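Werkalwood adds round tablecloth to its Merno home textiles range

Wolton, April 2026 - Werkalwood has extended its Merno range of wipe-clean table coverings with a cloth cut for round dining tables. The cloth is supplied in pink with a white flower pattern and goes on sale in July under article number 2924.

The range has until now covered square and oblong tables only. The round version has a stitched hem and can be washed at 60 degrees. It is intended for tables in daily use, where snacks, drinks and small appliances share one surface.

"Most customers who wrote to us about a round cloth keep a kettle on the table and eat there between meals," said Nanna Norðdahl, product manager for home textiles. "The hem had to lie flat under that sort of use."
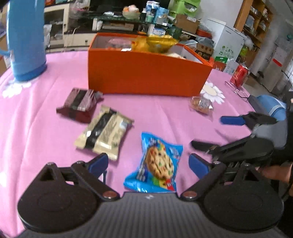
Care and fitting

Wrapped biscuits, pastries in bags and drinks cans can be moved across the surface without snagging. Crumbs should be shaken out before washing. The cloth must not be tumble dried. A light iron on the reverse side is permitted.

Weaving and finishing are carried out by Altıntaş, which has supplied Werkalwood for 3 years. Mogens Overgaard, head of purchasing, confirmed that the first production run is complete - some 1811 cloths are held in the Wolton warehouse.

Trade samples are available on request from the Werkalwood sales office in Wolton.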